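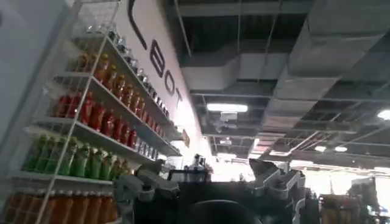 The gripper and the drinks rack at the Matberg workshop, seen from the arm's wrist.

Our shelf-picking arm has a proper rack to practise on at last, and I've spent most of March grinning about it. Gijs Coppens and I started the build in my garage, then moved it into the shared workshop at Matberg when the base got too heavy for my bench (and my family got fed up with the noise!).

We call it Vulis. Jozef Van Leeuwen drew the fingers and reprinted them 14 times before he was happy with the angle of the joints. The drinks are sorted by colour, with the red row standing out a mile, and those white wires running across the front are giving us grief – a finger has to go in between them and come back out with a bottle. Clear bottles with silver caps are on my list for later, as I want the red ones sorted first.

So far we've spent 400 euros, mostly on motors, plus a wrist bracket Gijs cut himself one evening. Next job is a softer pad for the jaws and some tidier cabling. If you've got a spare gearbox lying about, or just fancy a nosy, we're usually in from seven in the evening. Bring your own mug.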